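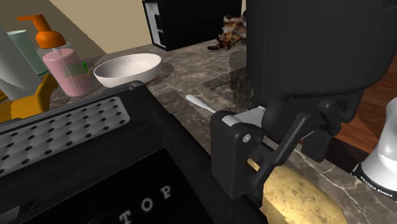

Tuesday, October. Sim kitchen, potato-to-bowl, wrist view

Continuing from Hiba's entry. Goal for the day was to finish the potato batch in the marble counter layout and find out why the policy trained on the last set keeps closing the gripper early.

Setup

Task string: "put the potato in the white bowl". Layout seed 16. Arm is the Franka model, gripper is the black two-finger one, same as the Toltongate runs. Distractors on: soap dispenser, paper towels, the black countertop appliance in the near left, the cat. Potato pose randomized, bowl pose randomized within the patch we agreed on with Zineb. Lights fixed for this batch, randomized in the next.

Teleop by Hadi in the morning, me after lunch. Logging every step, both views, joint states, gripper command and gripper state as separate channels. The last point matters, see below.

Batch results

Episodes recorded: 197
Rejected: 48
Kept: 149

Rejects broken down:
- 21 potato rolled out of reach after first contact
- 14 finger touched the near appliance during descent
- 9 dropped outside the bowl
- 4 operator abort (mine, controller lost pairing)

The appliance contacts all come from potato spawns close to the bottom of the wrist view. From there the operator has to bring the fingers down with the potato half out of view and the edge of the appliance running right alongside. Hadi approaches from the bowl side and clears it. I was coming in over the appliance and hitting it. Switched to his approach after lunch break number two and had no more contacts.

Early close

Plotted gripper command against the distance from fingertip to potato center for all kept episodes. Command goes to closed well before contact in most of Hadi's episodes and later in mine. The old converter wrote the command channel as both action and observation, so the policy could read the answer from its own input. Julián had suspected this. Fixed in the converter: observation now takes measured finger width, action takes the command. Need to reconvert the old set, 1670 episodes, before anyone trains on it again. Started the job at 4:40 pm on the Mostby machine.

Not yet shown that this explains the early close. The overlap problem could do the same thing. In the wrist view one finger passes in front of the potato while the gripper is still up, and in a single image that is hard to tell from a grasp. No depth channel in the current export. Options:

1. Add depth to the wrist export. Costs storage, simple otherwise.
2. Feed two past steps along with the current one.
3. Lean on the second view. Shadi says the fixed view was dropped from training for the Clususby comparison and should go back in regardless.

I'd do 3 first, then 1 if needed.

Labels

Zineb's segmentation pass flagged three things in this layout:

- The potato mask is split when the finger crosses it. Merge by instance ID, do not run the connected component filter.
- The cat asset has no class ID and comes out as background. Add it. Masks where the arm housing covers part of it are fine as they are.
- The white robot base and the white bowl were given the same palette entry in the preview. Preview only, the stored IDs are different. Changed the base to gray in the preview anyway, it cost me half an hour.

Contact settings

Potato friction was at default. Raised it one notch on a copy of the scene and the roll-aways went down in a short trial, but I don't want two friction values in one batch. Everything kept today is at default. If we change it, we change it for the whole next batch and write it in the metadata. Shadi to decide.

To do

- Check reconversion log, compare episode count before and after (me)
- Put fixed view back in the training config (Shadi)
- Cat class ID, mask merge (Zineb)
- Reject spawns too near the appliance, or keep them and mark them as hard? Ask Julián. I lean toward keeping them.
- Re-pair or replace the second controller (Hadi)
- Next batch: same layout, lights randomized, both operators using the bowl-side approach for half the episodes only, so we don't end up with one approach direction in the data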